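Home | About Us | Open Positions | Contact

Furniture finisher wanted, Camport workshop

Kimorholm is a small maker of tables and shelves. We are looking for one person to join our finishing room in Camport from October. You will sand, oil and check table tops before they go to the customers, mostly our Fleltness line.
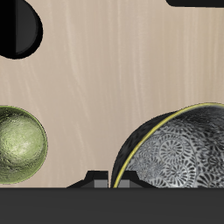 Table top in pale beige, wavy grain.

The work is 19 hours per week, in the mornings, with start at 7:30. The pay is $900 every two weeks. Experience with wood is welcome, but we can teach you if you have patient hands and a good eye for color.
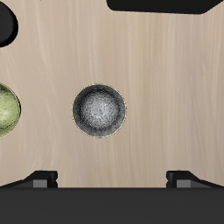
You should be able to lift heavy boards together with a colleague and to stand for long time. Simple English is enough, many of us learned it here also. Work shoes and gloves are given by us.

To apply, please bring or send a short letter to Kimorholm, 1207 Navaratnam Road, Camport. Tell us which work you did before and when you can begin. Visitors are welcome each Wednesday after lunch.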